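Andmont lab pauses box-handling trials after gripper fault

2020-10-24

The small team at Tramavus in Andmont has put its box-handling trials on hold for a little while, after a fault in the software that tells a robot arm how hard to squeeze. No one was hurt and nothing was broken, because the whole thing took place inside a simulation – but the people there are taking it every bit as seriously as if it had happened on a real kitchen table.

The trials, which began in August, ask a simulated arm to pick up light household things and set them down where they belong. Thin cartons have been the hard part from the start, as anyone who has crushed a cereal box on the way home from the store will understand. 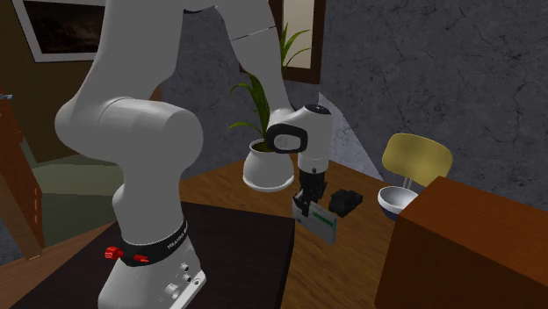
According to Rhonda Landry, who looks after testing, the arm was meant to ease off once it had a steady hold. In 30 of 356 runs it kept right on tightening, and in a few of those it let go all at once when a safety limit finally kicked in. "We were glad to find it where we did," she said, "and I'll admit we were a bit embarrassed that it took us so long to look."

The trouble was traced to an update loaded by her colleague Pirmin Haslinger, who was kind enough to walk us through it over a long cup of coffee. The update changed how often the gripper reports its force, and the part of the program that listens for those reports was still set to the old pace. For almost 20 milliseconds at a time it was acting on stale numbers.

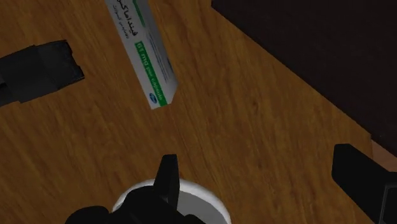

Medicine packages are a special worry for the group, as the work is meant to lead to a helper for people who have trouble with their hands. A dropped carton might roll under a chair, and a crushed one can spoil what is inside. Landry would like the arm to stop and wait whenever it isn't sure of its grip, even if that makes it slow.

A corrected version is now being checked against the old runs, and Haslinger hopes to have the results written up before the trials start again. The team's partners at Clatolia have been told about the fault and have held back their own copy of the update in the meantime.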